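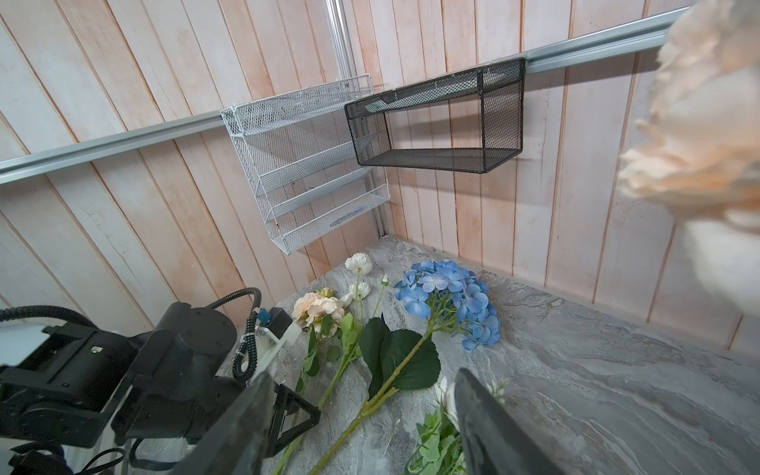
3.2 工位搭建

本平台位于 Histhorpe 的共享工坊，占用的角落原先放着一台谁也不肯认领的台锯。工位由铝型材围成，墙面钉竖向木板并刷成浅粉白色，台面则是大理石花纹。审稿人若怀疑这一配色出于审美考虑，我们不作辩解：板材和油漆都是工坊里现成的，价格为零，这一点对本项目的影响大于任何文献。全部外购件合计 2,508 元，不含两条机械臂，也不含第二作者在 Wundmont 五金店里因判断失误购入的那盒螺栓（规格偏大，至今完好）。

两条机械臂装在同一根直线导轨底座上，控制程序沿用我们早先编写的 Clutulari。该程序最初是为搅拌油漆写的，部分变量名因此略显古怪，例如表示夹爪开度的变量至今仍叫“桶盖”。改名的提议每个月都会出现一次，每次都败给了“先跑通再说”。 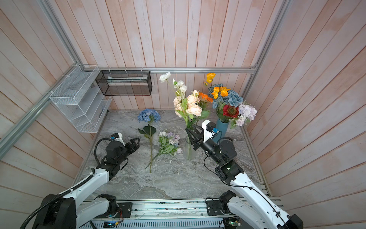

图 3 双臂插花工位

任务的选择同样受制于条件。我们需要一类形状不规则、容易互相纠缠、掉在地上又不至于惊动邻座木工的物体，仿真花几乎完全符合要求。插花还要求两臂分工：一只夹爪扶稳容器，另一只取花。如图 3 所示，右臂夹住透明玻璃花瓶的瓶颈，左臂张开夹爪，悬在长茎蓝色绣球附近。瓶颈是我们反复比较之后选定的夹持位置，夹在瓶身时，玻璃与指面之间的摩擦不足，花瓶会以一种颇有尊严的速度缓缓下滑。青色陶瓷花瓶较重，多数情况下不需要扶，因此在任务序列中通常先行处理。

每次试验开始前，操作者将待插的花平放在台面上，朝向不作严格规定。早期版本曾要求花茎与台面前沿垂直，并为此打印了一块定位模板。Gunnel Sæther 在试用一个下午后指出，摆模板所花的时间足够她亲手把花插完两遍，模板遂改作杯垫。

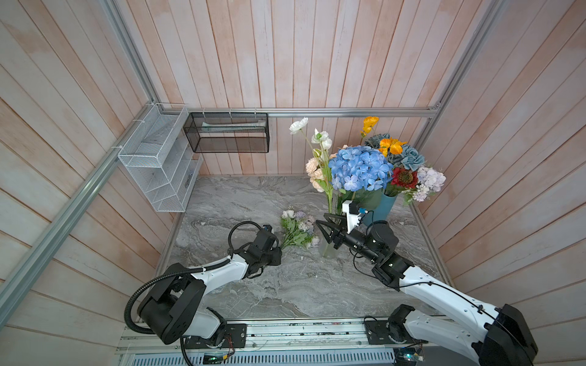 走线是搭建过程中返工最多的部分。线缆若贴着连杆固定得过紧，腕部转到极限时会被拉直；留得过松，又会扫到花。最终方案是在肩部与腕部之间留出一段弧形余量，长度靠试凑得出，我们尝试过用公式推导，结果比试凑差 12 厘米。墙上的网篮和网架用来放零碎物件，用扎带或小夹子挂在型材上，拆装均不需要工具，这对一个每逢三月就要给工坊开放日腾地方的项目而言相当重要。

腕部相机由白色支架固定。支架改过数版，前几版的共同缺点是拍到的主要是支架本身。现用版本把视野让给了指尖及其前方的台面，代价是靠近镜头的花瓣会糊成一团。我们把这一现象留给感知模块去操心，第 4 节将说明它操心得并不充分。
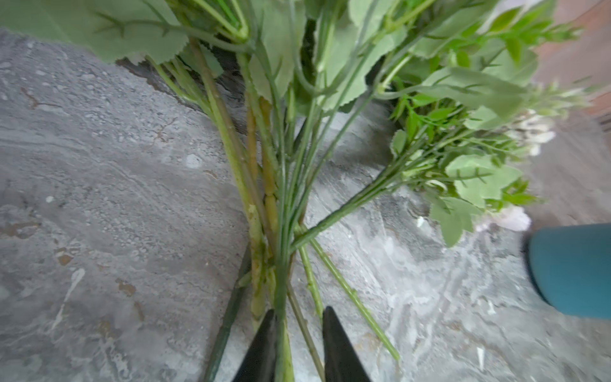 花茎的抓取难度高于预期。同一束花里，茎的粗细和表面状况差别很大，粗茎带棱，细茎则容易从指缝间滑开。按 McKinnon 夹持力标定流程（本工坊自拟，以隔壁那台咖啡机的绰号命名）调整后，我们共进行 80 次取花试验，其中 49 次将花茎送入瓶口并顺利松开。失败的情形以多茎同时被夹起为主，此时夹爪会郑重其事地把整束花举到瓶口上方，然后停住，等待一个并不存在的下一步指令。

将夹持点下移到花茎末端可以减少这类情况，但留给插入动作的余量也随之变化：夹得越低，茎端进入瓶口之前指尖就越早碰到瓶沿。目前的折中做法是先在低处夹起，再放回台面，换到较高的位置重夹一次。该做法使单次操作时间明显变长，参数设置见附录 B，附录中的“桶盖”均指夹爪开度。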